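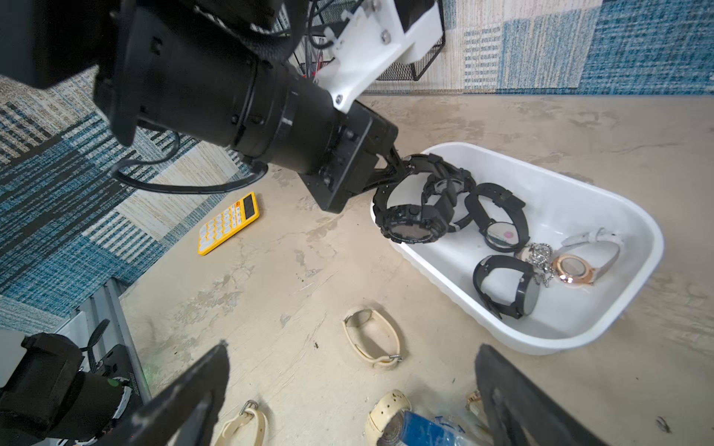 Winley Sorting Tray, white, rectangular

September 2021

I own too many watches. None of them is worth much, which is how you end up with so many, and for years they lived in a kitchen drawer with the takeout menus and the dead batteries. I bought the Winley tray in May to give them a home, and I've used it nearly every day since, so I think I can finally say something useful!

It's a plain white plastic tray with no dividers. I know some people want little slots and pillows (I had a Priltari watch case with pillows, and it was lovely, and my chunky sports watches would not go in it no matter how I squeezed). In an open tray you just put things down. The fat rubber straps go in one end, stacked if they have to be, and the dressier ones go in the other.

Now the bad part. Without dividers everything slides together, and a chain-link bracelet will find its way around any strap next to it. I spend more time than I'd like picking my silver one out from between a white strap and the rose-gold one. I've started laying the metal ones in last, and that helps a bit.

It's also smaller than I pictured. Seven watches go in and it already looks busy. The cream ones mostly stay out on the table next to it, along with my yellow calculator, and I've made my peace with that – they're the ones I wear most anyway. If your collection is bigger than mine, get 2 trays.

Cleaning is easy. Warm water, a drop of soap, dry it with a dish towel. White does show every speck of dust, and black rubber straps seem to collect plenty of it. Mine has a few faint scuffs on the bottom from buckles, nothing I'd send it back for.

I also looked at the Nultholm one with the felt bottom. Very pretty, but felt and lint and me don't get along, and it cost more than most of the watches I'd be putting in it.

Would I buy it again? Yes, and I'd go one size up.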